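Ticket 474: Series order wrong for the Domuscombe books
Opened by: Naheed Talpur
Assigned to: Haris Durrani
Status: Resolved, one item left open

The Domuscombe crime novels are showing in the wrong order on the series page. Book 5 comes up first, then the prequel, then the rest as they should be. Two readers have written in after starting with the wrong one, and book 5 gives away who the killer is in book 2. I have tried it signed in and signed out and get the same list.

Haris Durrani, 10.15
Looked at the series record. The order is taken from the number field, and book 5 has a blank there. Blanks sort to the top. The prequel has a zero, so it comes next. I have put the number in for book 5 and asked for the page to be rebuilt.

Naheed Talpur, 11.40
Order is right now on the main page. It is still wrong in the "read next" box under each review. The review of Ollidlow, which is the third book, sends people to the prequel.

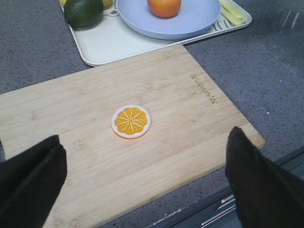
Haris Durrani, 13.05
The box keeps its own copy of the list and only refreshes overnight. I cleared it by hand for this series. Ollidlow should now point to book 4. Please check one or two others.

Naheed Talpur, 13.30
Checked all of them. They are fine, except that the large print edition of Ollidlow is listed as a separate book — 456 pages, same blurb, no series number.

Haris Durrani, 14.20
That came in with the last import from the publisher, almost 3000 records. The large print copy has its own entry and was never joined to the main title. I have merged the two. Reader ratings from both are kept, but the reader comments on the large print entry have to be moved across one at a time. Danish Baloch is doing those.

Zarmeena Bajwa, 15.10
Can we stop a record being saved with a blank number if it belongs to a series? I had the same trouble with the Paracha books in August and fixed them by hand.

Haris Durrani, 15.25
Yes, but short story collections often have no number, so it would need to be a warning. Opened as a separate request. Leaving this one resolved apart from the comments.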